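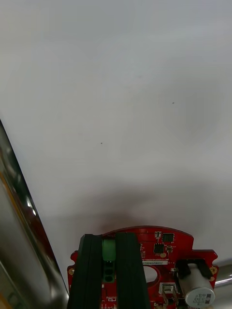

Polished steel and a pale surface, Sernham open day.

September
By Poppy Furnival

I have wanted to see inside the old lamp works at Sernham since I moved to Jaltstead, and the open day was every bit as good as I'd hoped! Doors opened at 10 a.m. and I was there early, clutching a bun from the station stall (cardamom, still warm).

The works stands beside the canal, and our guide, Osei, started us in the yard, where barges once brought in glass packed in straw. The order books are the real treasure. One page lists 1,717 street lamps for a single town, and the next line, in different ink, corrects it to 1,720. I could have read those books all day.
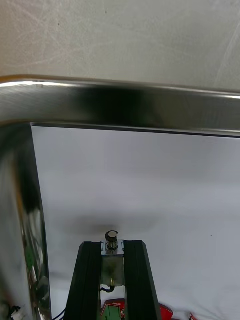
Bright metal with a few faint scratches.

Upstairs are the pattern lofts, with long north windows and floorboards worn into dips by the old benches. You can smell linseed oil up there, and the view over the water meadows is gorgeous. Osei let us try the speaking tube down to the packing hall, and a very small boy at the other end sang into it for ages. 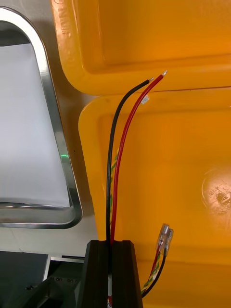
Tea and the Trulus room

Lunch was leek soup in the former canteen, then on to the room named for the Trulus lamp, the little brass reading light that kept the place going through its lean years. I want one badly.
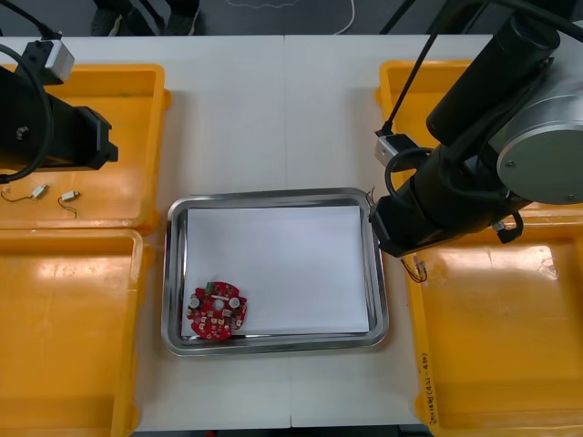
A red circular board on white paper in a steel tray, with yellow bins on both sides.

I left at 4 with muddy shoes and two postcards. Wear boots if you go, as the towpath is slippery after rain.

Recent
A walk along the Jaltstead towpath
Sernham market in the rain
Where to find a good bun before 10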